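Week 5 notes: declared stockpiles and verification

Reading: Dobre, ch. 11. The Foltholm case is covered in tutorial.

## 5.1 Baseline declarations

A state's initial declaration lists agent type, quantity, storage site and munition status. Inspectors treat it as a claim to be tested. In the Foltholm exercise the declared total was 568 tonnes, held at five sites. Precursors are recorded separately from filled munitions, and the two columns must not be summed.

Common defects:

- binary components entered under one line
- destroyed stock with no destruction record
- dual-use equipment left off the schedule
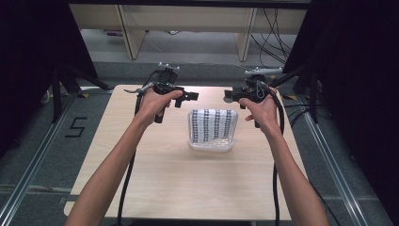

## 5.2 Attribution

Verification establishes what a state holds. Attribution asks who used an agent, and draws on a different body of evidence: sample chemistry, delivery system, trajectory and custody records. An intelligence assessment released without its underlying data should be cited as an assessment, with the stated confidence level.

Chain of custody runs from collection to the designated laboratory. A break in the seal log lowers the weight of the result; it does not alter the chemistry.

Tutorial task: read the Kaslow summary and mark each sentence as observation, inference or judgement.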